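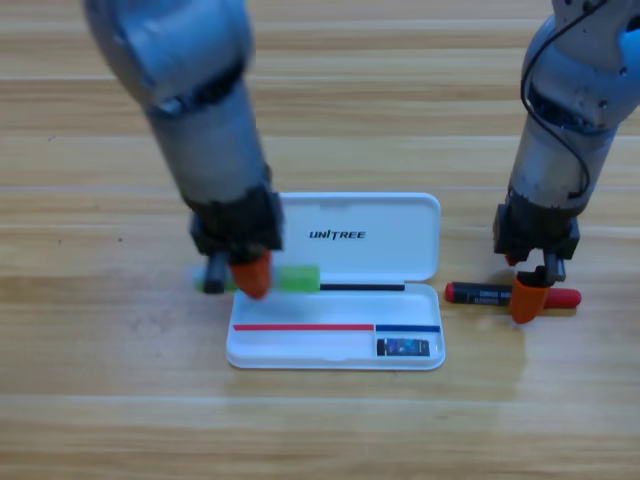
2018-12-15. Drawing instruments, Grellberg teaching workshop: annual check of stock and storage. The check was begun in July and suspended when the Varnatora order was delayed. It has now been resumed with Divya Gowda. The register gives 138 technical pens in circulation, of which 17 are marked for repair, chiefly for blocked nibs. Storage was reviewed at the same time. The open white plastic pen case on the wooden tabletop is the pattern proposed for the drawing benches — a pale case shows ink leaks early, and the old dark tins did not.

Ink. Two inks were compared on the heavy tracing paper: the Bhat black at present in use and the Urnow black supplied on approval. Ruled lines were drawn with each at three widths and left overnight under a weight. The Urnow line kept a cleaner edge at the finest width but feathered where it crossed an erased area. The Bhat line did not feather, though it was greyer throughout. No change of supplier is recommended at this stage.

Nibs. Cleaning in warm water with a little soap cleared most of the blocked nibs examined. Those which remained blocked after a second soaking were set aside in tray 47. They should not be forced with wire. Two were bent in that manner last term.

Paper. The delivery of 1000 sheets was received in full. The top few are creased at one corner and may be used for practice work.

Outstanding: Rekha Kulkarni to confirm whether the repair marks in the register refer to the whole pen or to the nib only — the entries before July are not consistent. Lightfastness strips to be placed in the south window on Monday and the covered halves labelled.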